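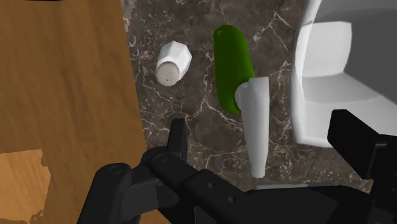

A robot gripper at a kitchen counter in a computer-made scene. A salt shaker and a cucumber lie near the sink.

Can a robot clean up the kitchen?

Think about the last time you put away the salt. You saw it, you picked it up, and you carried it to its shelf. Probably you were thinking of something else the whole time.

For a robot this is hard work. First it must find out what things are on the counter. A salt shaker lying on its side has a different shape for the camera than one that stands. When two things touch each other, like the cucumber and the white object next to it, the robot must decide where one ends and the other begins.

Then comes the grip. Many robots have only two fingers. A cucumber is smooth and can roll away. If the fingers press too little, it falls. If they press too much, you have cucumber salad!

Why do people build a kitchen inside the computer? In such a kitchen no plate can really break, and the robot can try again and again. This kind of practice is called simulation.

Wyn Wogan teaches robots at a workshop named Boros. Her robot Jeneck practiced one job, to put a cucumber in a bowl. On the first morning it managed 2 tries out of 30. By June it could do it in more than 70 tries out of every hundred. But when she changed the bowl for a deeper one, Jeneck had trouble again.

So, can machines do our chores yet? Some of them, yes. There are robots that vacuum the floor, and a dishwasher is also a machine that helps. But a whole messy kitchen, every day different, is still too difficult for most robots. For now, please put the salt back yourself.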